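引っ越して三週間、ようやく段ボールの底が見えてきたので忘れないうちに書いとく。長くなる。誰かの役に立つかは知らん

まず見積もり。4社取った。Okoroが一番高くてUnanexが一番安い。差がえぐい。同じ荷物、同じ距離、同じ時間帯なのに。で結局Unanexにした。安いから。以上

ただし安いのには条件があって、到着時間が「午後」としか決まってない。午後て。12時も17時59分も午後だが??

来たのは16時すぎ。冬じゃなくてよかった。5月でよかった。日が長い

作業は早かった。ここは文句なし。冷蔵庫を二人で階段から下ろしてるの見て、自分でやろうとしてた先月の自分を殴りたくなった

箱の話する。無料でもらえる段ボールが10枚で、まあ足りるやろと思ってた。足りるわけがない。最終的に52箱。一人暮らしで52箱。本が悪い。だいたい本

本は小さい箱に入れろって全員言うじゃん。知ってたのよ。知ってたのに途中で小さい箱が切れて大きいのに詰めた。持ち上がらん。開けて半分出して、また閉めて、ガムテ無駄にした

ガムテといえばJekicoの養生テープはよかった。剥がしても壁紙いかない。緑のやつ。旧居の壁に配線留めてたのも全部きれいに取れた。次もこれ買う

箱に中身書くやつ、最初は丁寧に「台所・乾物・上の棚」とか書いてたのに、最後の方「いろいろ」が7箱ある。いろいろって何。書いたやつ出てこい。私です

あと「すぐ使う」って書いた箱が3つあって、3つとも一番下に積まれた。すぐ使えなかった。トイレットペーパーとカーテンと充電器。初日の夜、窓に布団カバーかけて寝た

ライフライン系。電気と水道はネットで終わる。ガスだけ立ち会いがいる。ガスだけ。予約が四日後しか取れなくて、四日間銭湯通い。まあ銭湯は楽しかったから許す

ネット回線はWidexのまま移転手続きにしたんだけど、これが一番時間食った。工事の日程が出るまで9日、その間ずっとスマホのテザリング。月の半分でギガなくなった

しかも移転手数料が3,242円。いや別にいいけど。端数なに。税か。税か?明細まだ見てない

旧居の退去立ち会い。これがいちばん緊張してた。6年住んだから。床のへこみ、棚の跡、換気扇、全部何か言われるつもりで写真撮ってあった。入居時の写真もメールの奥から掘り出した

結果、クリーニング代だけで終わり。滞在15分。拍子抜け。でも写真は撮っといた方がいいと思う。気持ちの問題として。あと鍵、合鍵も全部返すやつなので、人に預けてる人は早めに回収して

住所変更リスト作ったら142件あった。うそでしょ。いや、通販の会員登録とかポイントカードまで全部数えたからなんだけど。パスワード管理アプリを上から順に見ていったらこうなった

半分以上はもう使ってないので退会した。退会のボタンがどこも深い。深すぎる。途中から住所変更より退会の方が本題になってた

免許証と銀行とカード、保険、これだけ先にやれば生きていける。残りは郵便の転送が一年あるからゆっくりでいい。転送届はネットで出せる。これは引っ越し前に出しとくのがおすすめ、私は後から出したので1週間分の郵便の行方が謎

新居の話も少し。収納が減った。内見の時メジャー持ってったのに、測ったのは冷蔵庫置場と洗濯機置場だけ。クローゼットの奥行き測ってない。ハンガーが斜めにしか入らん

靴箱も小さい。前の家が無駄にでかかったんだな、今ならわかる。棚板の高さが変えられないタイプで、ブーツは全部アウト。廊下に並べてる

なので靴は減らすことにした。雨漏りするやつ、かかとの擦り切れたやつ、冠婚葬祭用が何故か2足。1足でいい。玄関にしゃがんで選別するだけで午前が終わった
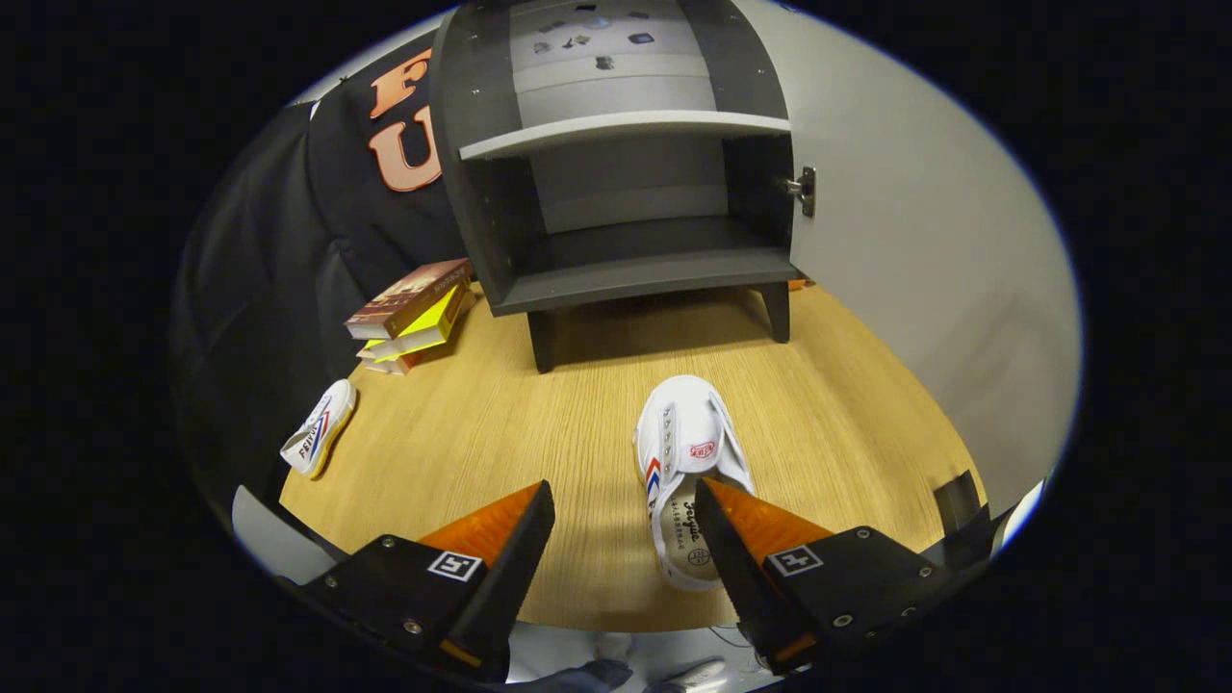
服も同じ要領でやったら袋5つになって、これは近所の回収に出す予定。回収日が月2回で、カレンダーの見方がまだよく分からない。新しい町のゴミ出し、毎回テスト受けてる気分になる

前の区はプラ分けなくてよかったのに、ここは分ける。洗う。乾かす。台所の窓際がずっと容器だらけ

あと音。前は大通り沿いで、夜中のトラックが普通だったから、静かすぎて逆に眠れんかった。四日目くらいで慣れた。今は朝の鳥がうるさい

買ってよかったもの、いまのとこカッターと軍手とドアストッパー。ドアストッパーは当日ぜったい要る。うちは辞書で止めてた。角がつぶれた

買わなくてよかったもの、布団圧縮袋。空気が抜けきらないまま運んで着いたら元の大きさに戻ってた。ただの袋

残り箱あと6。うち「いろいろ」が4。開けるのがこわい

カーテンの丈が12センチ足りないことにさっき気がついた。寝室のほう。つづきはまた今度書きます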